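Surf film fundraiser promises "every penny" to the sea, but the small print is still to come

By Unai Nieto
Aug 12, 2021

Another month, another song for the ocean. Singer-songwriter Araceli Urquijo has handed over a reworked version of her ballad Flildale to the surf film-maker Patricio Villalobos, who has set it to footage of winter waves and a good deal of slow-motion kelp. The result went online this week in aid of Bassey, a small coastal charity that says it wants to bring back seagrass beds along a stretch of shore damaged by moorings and dredging.

It's a pretty film. Villalobos knows how to shoot water, and the remix, by the electronic duo Ondlow, is an improvement on a song that was rather drowned in strings when it first came out in February. Whether any of it will do much for seagrass is another matter. 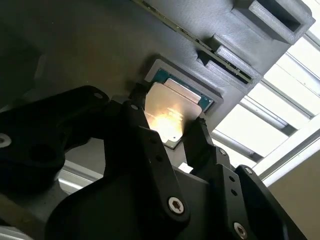 The press release says that "every penny" from the video will go to Bassey. It doesn't say what counts as a penny from the video. Streaming pays very little per play, and a free clip on a video site pays less again unless a great many people watch it. Urquijo's last three singles did respectably, but none of them troubled the charts for long.

Then there is the limited vinyl pressing, 1,000 copies in sea-green, sold through the label Imby. Records cost money to make and post. When we asked whether "every penny" meant the full price paid by the buyer or what was left after costs, Imby's spokeswoman, Carmela Arroyo, said the details were "being finalised with our partners" and that fans could be sure the money was "going to the right place".

The records are already on sale, so one might have hoped the finalising had been done. 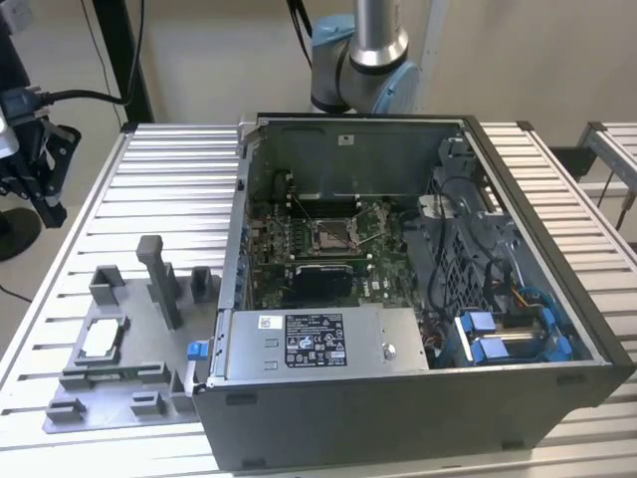

So how much will the charity get?

Neither the label nor Bassey would give a figure, and there is no guaranteed minimum. The charity will be paid once the label has worked out its returns, and the first payment isn't expected before next year.

Bassey's director, Visitación Ortuño, was more open than most people in her position. She said the charity hadn't gone looking for a song and had been approached by Urquijo's management in the spring. "I'm not going to pretend a video plants anything," she said. "We need divers, we need seed and we need a boat that starts. If this pays for some of that, I'll be very happy. If it gets people to read our site, I'll be fairly happy."

She also confirmed that the planting trial mentioned at the end of the film has not yet begun. The closing caption, which speaks of meadows "coming back to life", refers to a plan for 2 test plots, both still waiting for a licence. Villalobos said the caption was meant as "a hope, a direction of travel" and that he had no plans to change it.

Seagrass has become a popular cause with musicians, and it's easy to see why. It shelters young fish, it helps hold the seabed together, and it looks lovely with the sun coming through it. It is also hard to replant. Seedlings wash out in storms, crabs dig them up, and a plot that looks healthy in summer can be bare by the following spring. None of this gets a mention in the film.

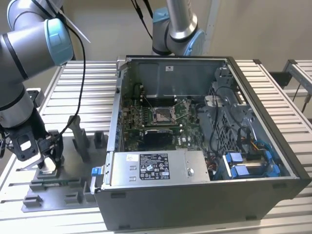

What the artists say

Urquijo, who grew up by the sea and has been a keen bodyboarder since her teens, said in a statement that the project was "the most personal thing I have ever released". She has said the same of her last two albums. To be fair to her, she has turned up to beach cleans without a photographer in tow, and people who run them speak well of her.

Villalobos is giving his time for nothing, according to the release. Ondlow are being paid a fee, which the label described as "reduced". Arroyo would not say by how much, or whether it comes out of the record sales before the charity sees its share.

There is talk of a live date in the autumn, with the film shown on a big screen behind the band and collection buckets at the doors. No venue has been announced.

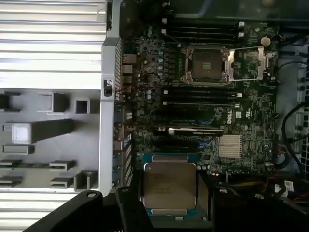
Ortuño said she would publish whatever Bassey receives on the charity's website, with the date it arrives and what it is spent on. That is a better promise than anything in the press release, and we will be checking it next year.

The Flildale remix is free to watch now. The vinyl is on sale from Imby, with postage charged on top. Anyone who would like their money to reach the charity directly can give through Bassey's own site, where donations of any size are taken.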